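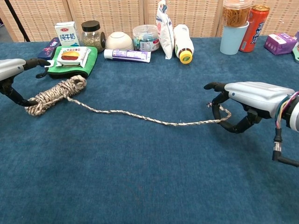

In Praise of the Properly Coiled Rope

Every household I have ever lived in has owned a rope, and in almost every one of them the rope lived as a knot. You know the kind I mean. It sits at the bottom of a drawer or a bucket in the garage, and when you need it (the mattress is already on the roof of the car, and it is starting to rain) you pull on one end and the whole miserable lump comes up with it.

I'd like to argue for coiling. I mean real coiling, where you gather the cord into loops, wrap it around itself a few times and leave one end where your fingers can find it. A braided cord in tan and brown, wound into a thick bundle with a long tail trailing off across the table, is to my eye one of the handsomest things you can have in a house. I would put it next to the milk and the toothpaste and not feel it was out of place, because it belongs with the things we reach for every day and hardly look at.

My own conversion came in August, when I was clearing out the hall closet and found 19 separate pieces of rope, string and clothesline, not one of them usable as it was. I sat down on the floor with a cup of coffee and meant to throw the lot away. Instead I picked at the first knot, and then the next, and by supper I had a row of neat bundles on the rug and a back that would not straighten. I have rarely been so pleased with an afternoon.

There are people who will sell you something for this. Dimalex makes a plastic reel with a crank, and a neighbor swears by the Rarkulix hooks he has all down his garage wall. I have tried the reel. It works well enough with a garden line, but a soft braided cord bunches up on it, and then you have a tangle with a handle. Your two hands and a clear tabletop will do a better job, and if the table has a bit of carpet or an old blanket on it, so much the better - the rope stays where you lay it and doesn't slither off the far side while you're minding the near one.

The part people skip is the tail. They wind everything up tight, tuck the end in somewhere clever, and then a month later they can't find it and start yanking. Leave it out! Let it hang a few inches. I know it looks unfinished, and my mother would certainly have tucked it in, but a rope is put away so that it can be taken out again.

I suppose I feel the same way about most tidying. I don't much care whether the shelf is pretty. I care that when I come looking in a hurry, cross and in the wrong shoes, the thing comes to hand and opens up in one long easy pull across the floor.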